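Notebook, sim household rig, Hollside
23 Aug 2022
Present: me, Shirin Ansari, Zhenhua Zhong (on the line from Eltham)

Really good day. We finally sat down with the draft clearance rules Zhenhua has been collecting since May and tried them against the simulated house, wrist views open the whole time. I came away thinking most of them are nearly there!

Clearance in tight places

The old rule says "keep a safe distance from furniture", and none of us could say what a pass would look like. Shirin's wording is much better: state the gap for the widest part of the finger, slot and rim included, and state it for both sides separately. A tip can look fine while the base is about to rub.

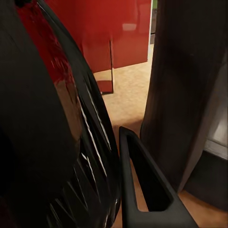
We also want a line on shiny surfaces. A glossy black thing picks up colour from whatever stands across the room, and a reviewer going quickly can read a red reflection as a real edge. So the new rule 9 is: no contact call from the wrist view alone, always check it against the simulator's contact log. Zhenhua wanted a second camera view as well. I'd keep that as advice for now, or every review will take all afternoon.

Still open: does a brush against furniture count the same as a push? Prasulham's house rules treat them alike. I think a brush should be logged and a push should stop the run, but I need to ask Svend Lund where his threshold came from.

Sink and worktop

Lovely clear case for the "name both fingers" rule. With the gripper wide open, one finger can be over the basin and the other over the counter, so "gripper above sink" is true and useless. From now on the log gives a surface under each finger, plus the height above it. Shirin typed it into the template on the spot and it added 2 fields, which is nothing.

Rim height gets its own entry too. The basin floor is well below the counter, and a height measured from one tells you very little about the other.
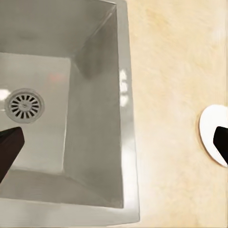 To do

Send the reworded rules to Eltham, with rule 14 (who may override a stop) left blank until Svend answers.
Re-score run 594 with the new template, Shirin and me separately, then compare.
Ask Zhenhua for the contact log export in plain text.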